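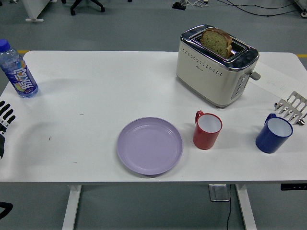
Figure 3. Bottle with a wrap-around label on a white table.

3.2 What people do with vertical lettering

I came to labels by way of book spines, so my first worry was always going to be about which way the words run. Book spines are a fairly settled business in English: the title goes down the spine, you tilt your head to the right, and after a few years of browsing shelves you stop noticing that you do it. Drinks have no such custom. The bottle in Figure 3 has its big white lettering running vertically, over purple, blue, orange and green, and that one design choice raises most of the questions I want to get through in this section. Do shoppers read a word like that, or do they recognize it as a shape? And does it matter if they've never met the brand before?

We built the shelf study around four made-up brand names (Colero, Netent, Raptis and Bammont), all easy enough to say out loud and all close in length. Each name was drawn up in two versions, one with the letters running across the label and one with the letters turned to run up the side. Same typeface, same colors, same size of bottle. I fought for the same letter height too and lost, because a sideways word can be set much bigger before it wraps out of sight, and every designer we talked to said they would never turn a word and then leave it small. They were right, so the vertical names are larger. Please keep that in mind when you get to the results, as it muddies them a bit (I come back to this in Section 5).

Altogether 1,488 people started the online task and 1,276 finished it in a form we could use. Most of the rest gave up on the second shelf, which had a slow-loading background that we should have caught in the pilot. Each person saw a shelf for a few seconds, did a short sorting chore that had nothing to do with bottles, and then picked the names they remembered from a list. Another 200 people came in and stood in front of a real shelf, and I'll say right away that I trust those sessions more. On a screen, a bottle faces you. In a store it faces wherever the last customer left it!

That turning problem deserves more room than it usually gets. A wrap-around label has no front, or it has as many fronts as the designer cares to give it. A name set across the label needs a fair amount of the curve, so if the bottle is twisted you get the tail of the word and maybe the first letter of the next repeat. A name set vertically needs only a narrow strip. Twist the bottle and the strip is either there in full or gone around the back. I had expected people in the in-person group to complain about the half-hidden horizontal names, and they mostly didn't. They complained about the vertical ones, and they said things like "I had to lean" or "I thought it was a pattern." A few tipped their heads, just as you would at a bookshelf, and a few picked the bottle up and laid it on its side in their hand.

The comment about pattern is the one I keep chewing on. When lettering gets very stylized and sits on top of several bright colors, some people seem to file it with the decoration. They could tell us the colors, often in order, and one man drew the first letter of Raptis very nicely on the back of his consent form without being able to say what letter it was. I have no good box in my coding sheet for that. I ended up adding a category called "shape only," and 80 of the in-person responses went into it, spread unevenly over the four names – Bammont got hardly any, Netent got plenty. My hunch is that the double m gives people something to hang on to, but a hunch is all it is.

We ran the last in-person group in October, with the shelf lights turned down to match a corner store in the evening, and I've kept those sessions apart from the others in the tables. The lower light changed how long people stood there more than what they chose. Section 3.3 deals with the caps, which I had planned to leave out until two of my coders told me, separately, that people kept bringing them up.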